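4.2 Shelf Restocking Task

The second task in the Suten suite has two arms share a low shelf and a tabletop stocked with pill and supplement bottles. A bottle may start upright or on its side, and the plant stays on the table in every episode. Tươi Đồng and Giang Lâm teleoperated 521 demonstrations in May, and we held out 74 of them for validation. The policy takes the camera streams and joint positions as input — no object poses are given. Figure 3 shows the setup from low and overhead viewpoints.
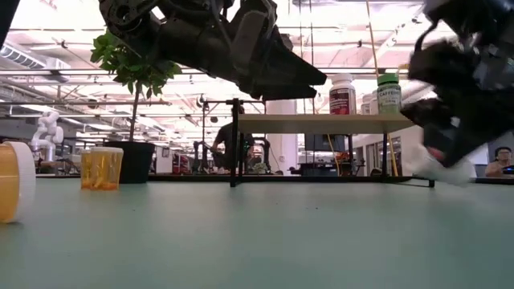
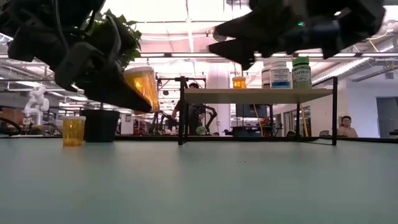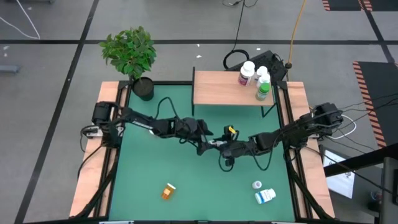

Figure 3. Shelf restocking. The green-capped bottle is on the shelf in all three views. In the middle view, the left gripper holds an orange pill bottle.

4.3 Evaluation Protocol

Each policy is run for 18 trials per starting layout. A trial ends when the operator calls it or the time limit is reached. We count a bottle as placed only if it stands upright on the board after both grippers have moved away — leaning bottles are scored as failures.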